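Jun 12, 2023
By Sabine Frerichs
Filed under: Home & Shop Tips, Robots & Gadgets

Can a robot put your stuff away yet? Tips for belts, gloves and other drawer clutter

Most of the mail this page gets about home robots asks the same thing. Never mind the vacuum, when will something pick up the rest? The short answer is that a pair of arms on a bench can do some putting away, slowly, if the stuff and the storage are chosen with a little care. A full drawer of mixed clutter is still too much to ask.

The tips below come out of the reader workshop at Wuradgate, where a two-arm bench setup has been given ordinary chores since the spring. They are grouped by the kind of item. Nearly all of them work just as well if the arms doing the job are your own.

Belts, straps and cords

Soft, long things are the hardest category. A mug has one shape. A belt has a different shape every time you set it down, and it changes again while you are lifting it. With two arms the usual approach is for one gripper to hold while the other gathers. With one arm you are mostly hoping.

Start with the belt away from anything else, buckle end where you can reach it. Make the first loop larger than you think you need. A tight first loop springs open as soon as you let go, and then the job starts over. Stiff new leather is worse for this than an old belt.

Leave clear tabletop on both sides of the work. The long end of a strap needs somewhere to go while the loop is being made.
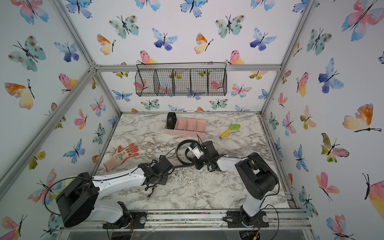 Choosing a tray

A divided tray is the cheapest upgrade for a drawer or a bench top, for people and for machines. Low dividers are easier than tall ones, because fingers (or a gripper) can come in at an angle without catching. Check these before buying:

– The widest compartment should take your bulkiest item without pushing down on it. Measure the item coiled or folded, the way it will be stored.

– Weight matters. A light plastic tray slides when something bumps it, and a machine that expects the tray to be in one place will go on expecting it. Two dots of removable putty under the corners will hold it.

– Pick a color that stands out from the surface. Pale trays on pale counters are easy enough for us, but a camera has a harder time with them under poor light.

– Rolls of tape store well on edge. You can grab one from above without tipping it out, and it takes up very little of the compartment.

Skip the trays with lids. Opening a lid is a separate chore, and on a busy bench the lid ends up underneath something within a day.

Gloves and small hand tools

Work gloves get dropped wherever the last job ended. Lay them flat with the fingers straight. A flat glove can be lifted by the cuff in one go, and coated fingers don't stick to each other the way they do when the pair is balled up. If you want a machine to fetch one, the cuff is the part to teach it. Fingers fold over and the grip slips.

Small trowels and scoops should go handle toward you. This sounds fussy until you have reached for one with the other hand full. The same goes for screwdrivers and paintbrushes. For a gripper, a plain straight handle is about as good as household objects get, and this is one job I would already trust to an arm at the Wuradgate bench: pick up the trowel, set it down somewhere else.

Wire mesh racks on the wall behind the bench are good for the things that don't suit a tray. Hang them high enough that you can sweep under them.

Sweep more often than you want to. Shavings and grit get into tray corners, then onto gloves, then onto whatever you touch next. Rails and grooves along a bench edge fill up fast, and an old toothbrush clears them better than a vacuum nozzle.

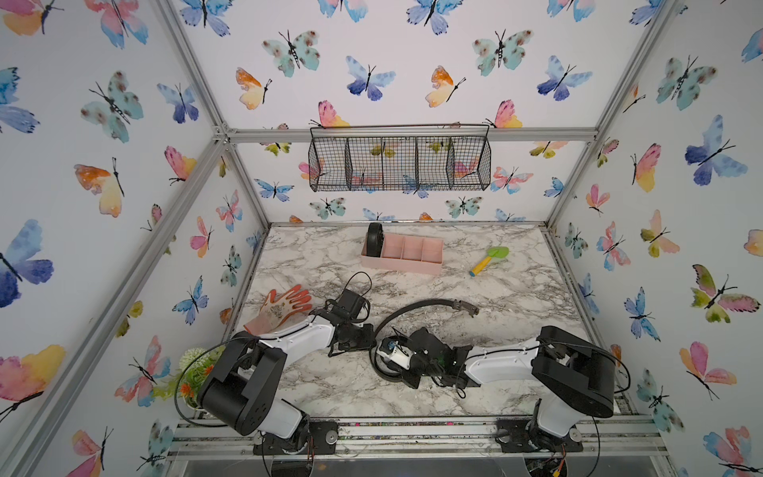
Getting it into the compartment

Coiling is half the job. Lowering the coil is the other half, and it is where most attempts come apart, by hand or otherwise. Hold the loops together at the top and let the buckle hang. It is the heaviest part, so it points where you are going and you can steer by it. Bring it down slowly. Once the buckle is inside the divider, follow with the loops and don't let go until the bottom of the coil is resting on something.

If one loop hangs over the wrong divider, lift the whole thing and try again. Poking a stray loop down with a finger usually pushes another one out.

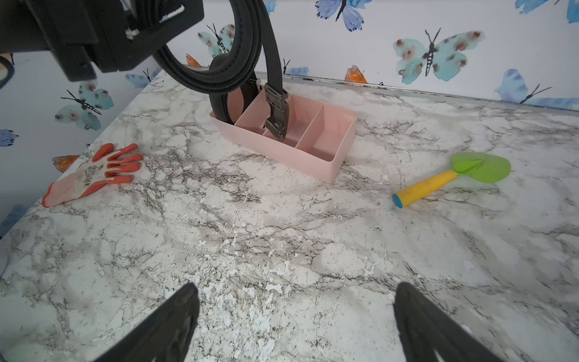

Speed is the other question people ask about. A person who has done it a few times can coil a belt and put it away in 12 seconds. I would not hold a machine to that, and I would not buy one on the strength of a fast video either. Ask whether the clip has been sped up, and ask how many tries came before it. Joshi, the small dealer in Cesurport that answers a lot of our readers' questions, lets people bring a bag of their own things to the shop and watch. That is a much better test than the objects on a maker's demo table.

On price, the Troruvari tabletop kit was listed at $800 when I last checked, and you supply the bench, the patience and a good part of the assembly. For a hobby that is fair. As a way of getting the belts put away, a tray and 3 minutes at the end of the day will do more for you this year.

Next in June: hanging storage for extension cords, and which hooks hold up in a damp garage.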